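**Une seule microfibre pour toute la pièce, ça tient debout ?**

**Hanna Wróbel**

Bonjour à tous. On me vend partout la « méthode du chiffon unique » : une microfibre, un seau, et le salon serait fait en 14 minutes. J'ai des doutes. Chez nous la pièce sert à tout, on y mange, on y dort parfois, et les petites affaires traînent partout. Je vous mets la table avec le chiffon vert clair et le seau, puis le tapis posé sur le matelas, avec les chaussettes et le sachet Lipo.

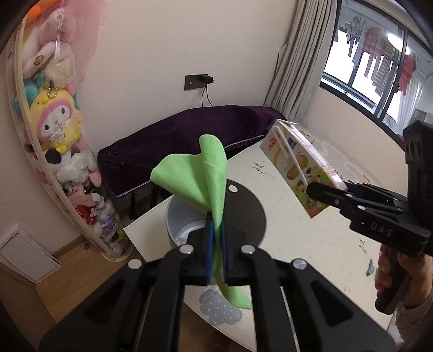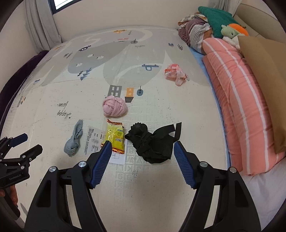
## Ce que je voudrais savoir

1. Faut-il vraiment commencer par le chiffon, comme le dit la méthode, ou d'abord ramasser ?
2. Le même chiffon pour la table et pour le tapis imprimé, c'est sérieux ?
3. Les chaussettes en boule ou nouées, vous les défaites avant la machine ? Mon mari soutient que ça ne change rien.

Merci de ne pas me conseiller d'acheter des boîtes de rangement, j'en ai déjà 13.

---

**Wojciech Tokarz**

Le chiffon en premier, c'est absurde. Vous allez soulever chaque objet pour passer dessous, puis le reposer au même endroit. Ramassez d'abord : le linge d'un côté, les emballages et les papiers de l'autre, la boîte en carton à sa place. La table ensuite.

Pour le tapis, prenez une autre microfibre. Une table où l'on mange et un tapis où traînent des chaussettes, je ne mélange pas, quoi qu'en dise la méthode. Et avant de mouiller, faites un essai dans un coin : certains imprimés bavent.

Quant aux chaussettes, votre mari se trompe. Une chaussette nouée se lave mal au milieu et ressort encore trempée de l'essorage. Même chose pour le vêtement rose roulé en boule.

---

**Remigiusz Szewczyk**

Moi je mets tout à 60 et basta.

---

**Lena Zalewska**

Pas à 60 sans lire l'étiquette, surtout pour de la maille. Et jamais d'adoucissant avec les microfibres, elles n'accrochent plus la poussière.

Je suis moins sévère que Wojciech sur le chiffon unique. Plié en quatre, on change de face et ça suffit pour une table. Les 14 minutes, par contre, je n'y crois pas, j'ai essayé en juin et je n'avais même pas fini les papiers.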